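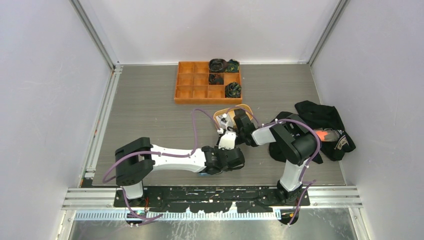 The Cillar 12-compartment organizer, orange finish, with the first few rolls in on the right.

I have wanted a proper sock tray for years and I finally bought one in August, and wow, I should have done it sooner! The Cillar is a wooden grid, three rows of four, painted the kind of orange you can find at 6 a.m. with one eye open.

Each square takes one rolled pair. My dark dress socks (black, some with a bit of green or a pattern) used to vanish into each other at the back of the drawer, and now I just look down and grab. Ties roll up nicely in there too, if you own any.

Assembly: none. Mine had 2 rough spots inside the dividers, fixed with a quick rub of sandpaper. Measure your drawer first, though. It was too tall for my old Bajwa dresser, so it lives on top, and I like it better there.

I'd love a lid. Thick hiking socks are a squeeze, and I gave up and left mine in a basket. Everything else fits, and I've already ordered another for my brother.

9 out of 10.

Nazar Kovalchuk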